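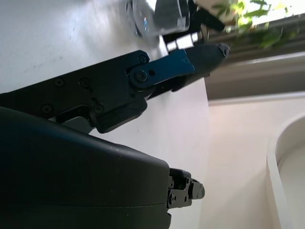 Noreen Mulligan swears by short glasses and told me so before I had my coat off: tall ones tip, short ones stay put, and anyone who wants more can come back for more.

Short glasses, then. Rest of the notes under the pictures, such as they are.

The drinks table at Okero, first go
By Farzana Naqvi
12/4/21
216 shares | 27 comments

Quick gallery, quick notes, I have a train. We've been talking since August about doing the drinks table at Okero properly. One white table, bottles, glasses, people pour and move along. Room 411, end of the corridor. Not the big hall, the big hall echoes and the lights buzz.

White top was my pick. Yasir Khokhar wanted the dark one from downstairs and I still say no. On white you can see a clear glass. On the dark one you put your elbow on it. White does show every smudge, I know, I know, there's a cloth under the sink. Use it. Damp, not soaking, the edge of that table has been swelling for a year and I dont want to be the one who finishes it off.

Things to bring next time, while I remember. More cloths. A tray with a lip. Pitcher for tap water. The good opener, which went home in somebody's bag in August and never came back. A bin that isn't a box. Labels for the juices, because Samina and I wrote them on masking tape and the masking tape fell off, and after that it was guess work.

On prices: there aren't any. Jar by the door, put in what you like. We tried charging in the summer and spent the whole afternoon looking for change.

Ginger thing was the hit. Chiyo Yokoyama made it, sharp enough to make your eyes water, and it went first. Recipe is hers so ask her. I did, and got "ginger, lemon, sugar, wait," with no amounts. The plum one was too sweet. I liked the plum one. Outvoted.
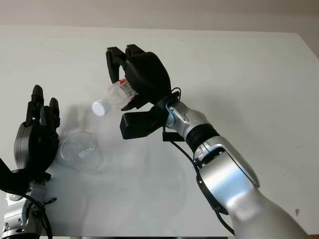
Pouring is where we lose the most, always has been. People go too high and too fast and half of it lands on the table, then it's the cloth again. So the rule for next time is going on a card: glass down first, flat on the table, hand off it, then bring the bottle over. Cap stays on till you've got the glass where you want it. It's still screwed on in this one, the white one, with the bottle tipped over sideways and the clear glass sitting down on the white top waiting. Good. Now go low and slow. Anybody left handed, swap sides, don't reach across your neighbor.

Also please put caps back. A fizzy bottle left open on a warm afternoon is flat by the second hour and then we pour it down the sink, and I paid for that. Caps roll, so a saucer for caps. Adding that to the list. Saucer.

Glasses: the ones from Åberg are nice but thin and we are down a few. Wash them by hand. Not with the mugs. Samina Mughal has offered a box of plain short ones from her aunt's place and I said yes before she could change her mind. If they don't match they don't match.

Next date not fixed. Depends on the room, and the room depends on the choir. Will post it when I have it. If you want to bring a bottle, bring something that isn't cola, we have enough cola to last untill spring. Non-sugary things especially, there were two kids there and a lot of bouncing.

More pictures when Yasir finds his cable.

27 comments

Chiyo Yokoyama
the waiting is the recipe. overnight at least

Yasir Khokhar
Dark table wouldn't need wiping every five minutes, just saying. Cable found, wrong cable

Samina Mughal
Box of glasses is in my hall, somebody with a car please. Not Sunday

Noreen Mulligan
Short ones I hope

Show more comments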